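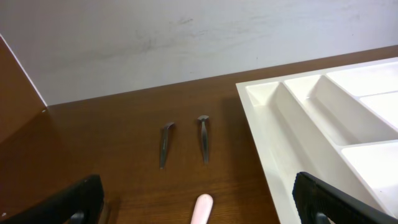 The Case Against the Table Against the Wall

A table that stands against a wall loses one of its four sides. In most small kitchens this is treated as a fair price for floor space, and in most small kitchens I would agree. My objection is to what follows. Once a table has been pushed against a wall it stops being planned as a table. It is treated as a shelf at sitting height, and the wall behind it is treated as if it had no job to do at all.

The wall does have a job. It takes contact. Chair backs reach it when the table is pulled out for cleaning, and the back edge of the table rubs at it whenever somebody leans on the front. Plates get pushed back to make room and touch it. A pale matt emulsion shows all of this as grey smudging, usually worst at the middle of the run, where people sit. I have seen the same pattern in rented flats, in a staff room and in my own kitchen, and the response is nearly always a wipe with a damp cloth, which on matt paint spreads the mark and leaves a faint polished patch that catches the light at an angle.

There are two sensible answers to this. One is to use a scrubbable paint from the start. The other is to leave a gap. A gap the width of a finger is enough to stop the edge rubbing, but it will also let a teaspoon through, and a table used daily will then collect cutlery, crumbs and post on the skirting board behind it. I prefer a gap closed by a strip of timber fixed to the wall just below the level of the table top. It takes the rubbing and can be sanded. The one in my kitchen went up in June and needed 2 screws and a length of offcut.

The second matter is the side panel. A good deal of fitted furniture now puts an upright at one end of a table or worktop in the same finish as the surface. Catalogues call it a return, an end panel or a screen. The Vimside range had one as standard, with a pale edging strip along the top, and it was sold as giving the table "a sense of place". What it gives is a corner. Corners hold things. Salt, a candle, the bill that needs paying, a phone on charge. Nothing put into a corner of a table comes out again before the next meal, and by the end of a month the usable surface has shrunk by the depth of whatever has gathered there.

The panel also takes light. A brown upright on a brown surface leaves a darker area at its foot, and anything dull that is put down there becomes harder to see. This is a small fault in daylight and a real nuisance at eight in the evening under a single ceiling fitting. If a panel is wanted for privacy or to hide the side of a fridge, it should be a lighter colour than the table. Makers resist this for the obvious reason that matching boards are cheaper to order.

I should say something for dark tables, having been rude about them. A reddish-brown surface with visible grain is forgiving. Tea rings, fine scratches and the odd knife mark fall in with the streaks and are lost. A plain white top of the same age looks twice as worn. The grain direction is worth attention too. If it runs along the length of the table, parallel to the wall, cutlery laid square to the edge crosses it at a right angle and reads clearly from a standing position. Laid with the grain, a grey fork on a dark surface is easily missed when clearing, and it is then swept up with the crumbs. I have taken one out of the compost.

This brings me to the laying of the table, where the against-the-wall arrangement does the most harm. The standard place setting assumes a diner on each side and a middle held in common. Remove one side and the middle is no longer in the middle. The serving dish goes to the wall, everyone reaches over their own plate to get at it, and the setting drifts forward until the handles hang over the front edge. The cure is to treat the back third of the table as out of bounds for place settings and to mark it in some way. A runner works. So does a line of tape on the underside of the front edge, if the household includes children who are asked to lay and who respond well to a fixed measure. We allow 200 millimetres from the wall for dishes and put nothing else there.

Within the place itself I would argue for fewer pieces set further apart. Two pieces of cutlery a hand's width from each other leave room for a small plate or bowl between them and can be picked up without touching anything else. The common habit of bunching fork, knife and spoon on a folded napkin to one side saves the person laying perhaps a second and costs everyone at the table a moment of sorting. It is a restaurant habit, and restaurants do it to reset quickly.

Length matters here more than pattern. I measured the dessert spoons in our drawer, which come from three incomplete sets, and the most useful one is 187 millimetres long. The longer Cavalcanti spoon beside it looks better and tips out of a shallow bowl if it is left standing. The Hitmont pieces are short and rather light in the handle, but they sit flat on the wood and stay where they are put. Mixed sets are no problem provided the lengths are close. Mixed lengths make a table look untidy even when it has been laid with care, and dull metal beside bright metal does the same to a lesser degree.

None of this calls for new furniture. The Cenley drop-leaf we had before took up less room folded and could be pulled clear of the wall on its castors for a proper meal, and I regret selling it. For a fixed table the work comes to a scrubbable paint, a timber strip, a rule about the back third, and the corner by the panel emptied each evening when the plates go. Ours held over 4 kilos of paper when I last weighed what came out of it, most of it takeaway menus and instruction leaflets for appliances we no longer own.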